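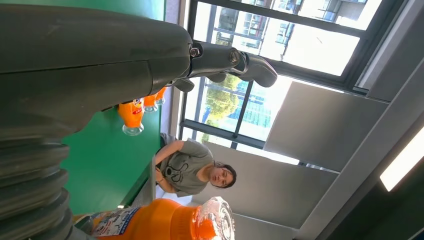
One reader's reply to the first version of this page argued that a hand which opens late after a stop is a safety fault and should be logged as one, whatever the bottle did next. The log entry has been changed to match.

Bench 3: Late Release on the Pant Cell
Drilluvdale Handling Lab / Galleries / Faults and Stops

This gallery covers a release fault on the Pant cell in July. The cell is a single arm with a Flalico five-digit hand, working over the green bench with orange bottles as test objects. The motion program runs on a Zarnuvley controller. On several cycles the arm left the place position before the fingers had finished opening, and the bottle was dragged or tipped. On one cycle an operator pressed the stop during the drag, and the hand stayed closed after reset for longer than the procedure allows.

There was no injury and no damage to the arm. The cell was taken out of automatic mode the same afternoon.

1. Bottles on the bench, arm over the near side, one person seated at the table. The gripper fingers are open. The seating position was reviewed as part of this fault and is covered under Changes below.

What was logged

The fault appeared in 7 of 18 cycles. In each of the 7, the controller received "hand open" while the finger position readings still showed a partly closed grip. The arm then began its retract move on schedule. Measured from the log, the true open position came roughly 700 milliseconds after the signal.

The other cycles showed no gap worth recording. All used the same program, the same approach height and the same grip force. Bottles were set down in different spots on the bench, and the fault did not follow any one spot.

The operator stop was a separate matter. The arm halted correctly. The hand is on its own drive supply and is meant to hold its last position when the arm stops, so that a held object is not dropped. It did that. After reset, however, the hand waited for a fresh open command, and the recovery screen did not offer one. The operator had to leave the recovery screen, go to manual mode and open the hand from there. During that time the bottle was still gripped at an angle and the arm was powered.

Cause

The "hand open" signal was being generated from the command and not from the finger positions. A setting in the hand interface allows either source. The position source had been selected when the cell was first set up, and a later restore from backup put the setting back to its default. The restore was recorded. The check that should have followed it was not on the list at the time.

With the command source selected, the signal goes high as soon as the hand accepts the instruction. If the fingers move freely, the error is small enough to miss. If the thumb is slow, the arm gets ahead of it. The thumb on this hand was slow when warm, and the affected cycles were all in the later part of the run.

The thumb joint was removed and inspected. Grease had moved out of the bearing and the joint was stiffer than its limit. It was cleaned, greased and put back. The joint alone would have made the cycle late. With the wrong signal source, it made the cycle wrong.

2. The hand at close range with fingers relaxed and slightly curved. There is a small dark nick near the tip of the thumb. Wear on the finger and thumb surfaces is now noted at each inspection; it played no part in the timing.
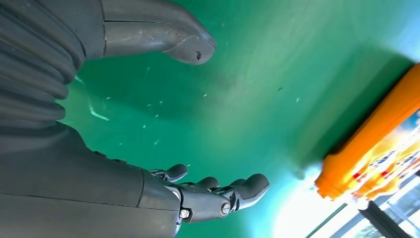 Can the hand drop a bottle if the main stop is pressed while it is gripping?
The hand is set to hold on a stop, so the grip stays until someone opens it from the panel. A loss of the separate hand supply is a different case: grip force then falls slowly, and the bottle should be treated as unsecured.

Changes

Signal source. Set back to finger position. The setting is now read by the program at start, and automatic mode is refused if it has the wrong value.

Retract move. The arm now waits for all five digits to report open. If that does not happen in the allowed time, the arm stays where it is and the panel shows which digit is late. The old program only had a fixed pause.

Recovery screen. An open command has been added. It needs the enabling switch to be held, and it moves the hand only. The arm cannot be jogged from the same screen.

Seating. Nobody sits at the table while the cell is in automatic mode. Seated work is allowed in manual mode at reduced speed, with the stop within reach of the seated person. The previous rule gave a minimum distance but did not say how it was to be measured, and it had been read in different ways.

Restore procedure. After any restore from backup, the hand interface settings are compared line by line with the printed sheet in the cell folder. Both the restore and the comparison are entered in the log before the first move.

Thumb joint. Added to the regular inspection. Stiffness is checked with the hand warm, after a run. The earlier check was done at power-up and would have passed this joint.

Retest

The original program was run again with the joint serviced and the signal source left wrong on purpose, with the bench clear of people. The early signal was still present in the log, although no bottle was dragged. This confirmed that servicing the joint would have hidden the setting error.

The source was then corrected and the run was repeated with the new retract logic. The arm waited for the position signal on every cycle. A late thumb was simulated by lowering its speed limit, and the arm held position and raised the correct message.

Open items

The hand supply has no status light on the front of the cell. Its state can be read on the panel only. A light has been requested.

The log stores finger positions at a lower rate than arm positions, so the delay quoted above is limited by the slower of the two. The rate will be raised at the next software update.

The cell remains in manual mode until the light is fitted.

Related pages: Pant cell layout / Stop circuit notes / Flalico hand inspection sheet / Backup and restore, Zarnuvley controllers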